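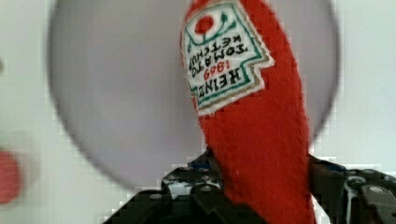
**Casual sewer and finisher, soft toys**
Wostside workroom, part-time, starting July

Fikre makes and repairs plush toys and novelty cushions for gift shops and markets. A lot of what comes through the workroom is food-shaped: sauce bottles, fruit, bread rolls, the odd fried egg. We need one more person at the bench to help with finishing and repairs.

The work is mostly:

- closing seams by hand after stuffing
- stitching embroidered patches onto felt and fleece
- trimming threads and brushing lint off the pile
- checking each toy against the sample card and putting aside any with a crooked patch or a weak seam
- packing finished toys into cartons for the courier

You'll need a neat ladder stitch and some time on a domestic or industrial machine. Fleece stretches and felt doesn't, so experience with both is useful. Embroidery is done before the pieces reach us and you won't be asked to run that machine. Please tell us if you have a dust or fibre allergy, as there is a fair bit of fluff in the air when we're stuffing.

Shifts are 3 a week, starting at 9 am, and you can swap with the other sewers if you organise it between yourselves. Our next order is 1,000 pieces for Gekier and we expect it to take until the end of spring. There may be more hours after that, but we can't promise them.

The first shift is a paid trial. You'll finish a few toys, mend one and have a look at how we pack. Bring your own thimble and small scissors if you have favourites. Tea, coffee and a fridge are in the back, and there is bike parking off the lane.

To apply, send a short note to Ewan Paterson at Fikre with your availability and two or three photos of things you've sewn. Mending counts, and so do colours we'd never choose. A resume is fine but you don't need one.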